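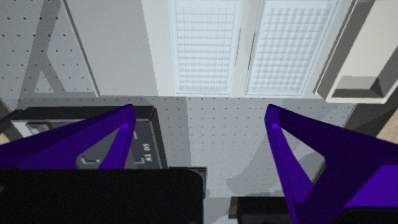
Wurkley Bench Gripper, two-finger, soft grip
Supplied by Maddocks

The Wurkley is a two-finger gripper for small arms working over a bench or lab deck. Each finger is an open triangular frame that bends around the part it holds. It is sold for plate handling, bin loading and light kitting — work that is dull, regular and laid out in advance.

Specification
Stroke: 80 mm
Finger length: 53 mm
Payload, gripped from the side: 400 g
Finger colour: purple
Finger change: two screws per side, hex key supplied

What it does well
Picking plates from a fixed holder and putting them in a marked position. Moving tubs and small boxes between trays. Clearing finished parts into an open bin. The deck layout should be loaded into the Vero controller before the first run, and the layout can be tested in simulation with the same finger model.

What it does not do yet
We are often asked whether the same unit will clear a kitchen table or sort washing. At present it will not, at any speed a household would put up with. In our own trials on mixed crockery, 50 attempts per item, side grips on mugs were reliable and flat plates lying on a table were not. Cloth was worse. A folded tea towel can be lifted; an unfolded one cannot be folded with a single gripper.

Shop-floor users should expect similar limits. Parts tipped into a bin at random need a vision system, and thin parts lying flat need a raised edge or a suction tool. The Prinetti cup fits the same mount.

Care
Wipe fingers with a damp cloth. Do not use solvent. Replace both fingers together if either shows cracking at the tip.

Ordering
Fingers are sold in pairs. Spare screws are included. For advice on deck layout, write to Augustina Kwofie in applications — please attach a drawing of the deck and the weight of the heaviest part.

Page last revised Thursday, June 1, 2023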